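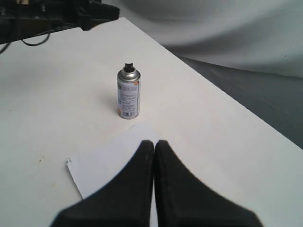
Worktable W-14, white top
Supplied by Grorkow. Product page revised 16 September 2024.

The W-14 is a fixed-height worktable for light bench tasks: sorting paper, labeling, wiping down small parts, packing flat items. It has a plain white top with straight edges and no raised lip, so sheets can be slid off one side into a tray or folder.

The top is white on purpose. Marks show early and get cleaned early. A small brownish spot, the kind left by coffee or adhesive residue, is easy to find on this surface and hard to find on the gray one we sold before. White copy paper still reads as a separate shape on it, being somewhat brighter than the tabletop.

Specification
Top: white, smooth, square-cut edge
Height: fixed, with leveling feet
Rated load, evenly spread: 500 lb
Part number, complete table: 1837
Part number, replacement top: see the Olov parts list
Assembly: two people, hex key supplied
Lead time: 14 working days

Cleaning
Clear the surface first. Small aerosol cans of cleaner or duster may stand on the table between uses, but spray onto a cloth and keep the can upright. Direct spray runs to the edge and collects under the top, where it softens the seal. Put the cap back on if the can has one. Read the can label before first use; anything containing acetone is excluded from the warranty.

For dried spots, lay a damp cloth over the mark for 7 minutes, then wipe toward the nearest edge. Abrasive pads leave a dull patch that does not polish out.

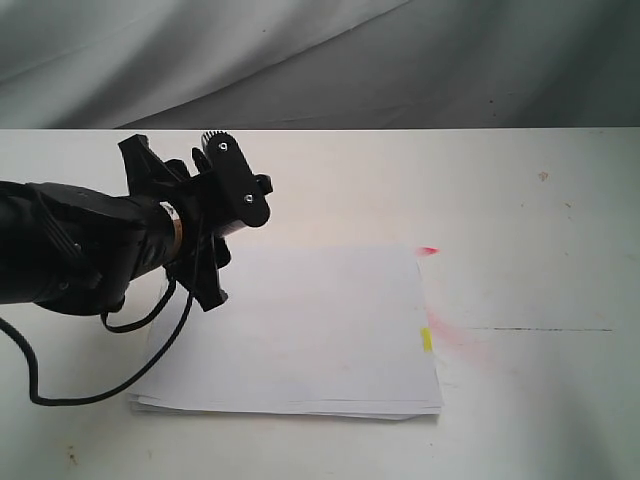
Bench and Studio Furniture Department

Paper handling
Loose sheets may be stacked directly on the top. Square the stack before lifting it. A stack set down at an angle to the table edge is harder to pick up cleanly, and the bottom sheet is the one that creases. If sheets cling to the surface in dry weather, wipe the top with a barely damp cloth and let it air out before restacking.

Cables should cross the table behind the paper where the layout allows. A cable lying over a corner of the stack will drag the upper sheets when it is moved. The Yadav edge clip (sold separately) fits the W-14 on all four sides and takes cables up to the thickness of a pencil.

Backdrops
The table is often ordered with a fabric backdrop for product photography. Gray or off-white cloth gives the least color cast on the white top. Hang it clear of the rear edge – a hand's width is enough – so that the cloth does not catch on items pushed to the back. Folds in the fabric throw soft shadows; steam the cloth if an even background is required. Backdrops are not included with part 1837 and are listed under Ralthorpe supports.

Known limits
The top is not rated for soldering, cutting without a mat, or clamps with bare metal jaws. Fit pads to clamps. The square edge chips if the table is stood on its side on concrete, so lay cardboard down during assembly. Tables delivered before May have the older leveling feet, and those do not accept the current floor glides.

Orders and trade pricing: Zyanya Huerta
Spare parts and returned tops: Ravinder Lavoie
Quote the part number and the delivery address with all inquiries.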